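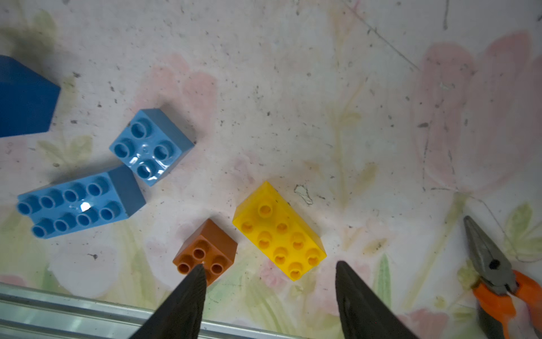 Building blocks and pliers on the work surface, from the gripper's point of view.

Home chore trials: operators wanted, Plovstead

Narholm tests whether robot arms can take over small chores in homes and repair shops. So far the answer is mixed. Our arms can pick up a single block from a clear table most of the time. Sorting a pile by color, putting hand tools back in a drawer or clearing a kitchen counter still goes wrong too often to sell to anyone. Last year's list had 83 chores on it, and the arm finished 41 without help.

We need six part-time operators starting in August. You will guide an arm by hand through toy pickup, tool sorting and dish stacking, reset the table between runs, and write down where the arm failed. Each operator completes 700 runs over the season.

You should have steady hands, patience with repeated work, and clear written English. Experience with robots is not required. Experience in cleaning, child care, warehouse picking or bench repair is welcome. Shifts are four hours, mornings or afternoons. You will be seated for most of the shift.

Training is paid and takes 40 hours. It is led by Jinfeng Jia at our Plovstead workshop.

To apply, send a resume and a short note to Žydrūnas Liepiņa, Narholm, Plovstead. In the note, tell us which chore at home or at work you would hand to a machine first, and what you think it would get wrong.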